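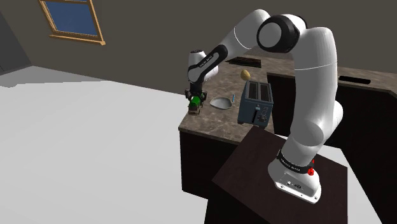 Viera Hudec wrote after last week's class that she had measured every cupboard in her kitchen, drawn the lot on squared paper, and still couldn't say why making a pot of soup in there left her so cross. Could we please, she asked, spend less time on cupboards and more on walking?

Well, yes, we can, and I'm very glad she asked!

Posted in: Home and Interiors > Evening Classes > Handouts
May, by Vilém Říha
Search this site Go

Planning a Kitchen, Session 2: Worktops and the walking in between

Do bring your squared paper again, and a soft pencil, and a rubber if you are anything like me. Those of you who missed the first session can borrow a set of notes from the shelf at the back of the Kulis room (please put them back, we are down to the last few).

Start with the soup

Before you draw anything, think through one meal you cook often. Soup is a good one. The vegetables come out of the fridge or off a rack, they get rinsed, they get peeled and chopped, and then they go into the pan. Write those stages down the side of your page in the order you really do them, and next to each one put the spot in the kitchen where it happens. Then join the spots up on your plan with a single line, without lifting the pencil. Most people are rather taken aback by the tangle, and I include myself: in our old flat in Murkach Street I crossed the kitchen twice for every onion, and lived with it for years before it occurred to me to move the chopping board.

The old advice was to draw a triangle between sink, cooker and fridge and keep its sides short. It is still a handy first check. It does leave out the thing you spend most of your time standing at, though, and for nearly all of us that is a bit of clear worktop.

The clear stretch

Find the longest piece of worktop you have that never gets used for storage. Be strict with yourself here. If the toaster lives on it, it doesn't count, and neither does the corner where the post lands. In a good many small kitchens what is left over is some 500 mm, just enough for a board and not enough for the bowl that goes with it.

The best place for this stretch is between the sink and the hob, so that wet things arrive from one side and chopped things leave by the other. A second, smaller landing place beside the fridge is a great comfort on shopping days. If you can't have both, look after the first.

Height

Stand up straight in the shoes you cook in, bend your elbows, and have somebody measure from the floor to your elbow. For chopping, most people are happy with a surface 14 cm or so below that. Kneading dough wants it lower, as you are pushing down with your weight, and rinsing up is kinder to the back when the sink is a touch higher. A sturdy table is a perfectly good answer for the low jobs, and far cheaper than having the whole run refitted.

Where two cooks of different heights share a kitchen, set the main run for whoever cooks more. A thick board will lift the work for the taller one.

Room to pass

Measure the gap between facing worktops, then open the oven door and measure again. The second figure is the one you live with. Do the same for the dishwasher and any deep drawers, and mark the open doors on your plan with a dotted line.

For next time

Draw your soup line, then draw it again with one thing moved. Only one, please, however tempting it is to start knocking down walls. Viera, I should love to see yours first if you don't mind showing it. We'll look at lighting too, and page 42 of the Visser booklet has a chart worth reading beforehand. Tea at the break as usual, and bring your own mug.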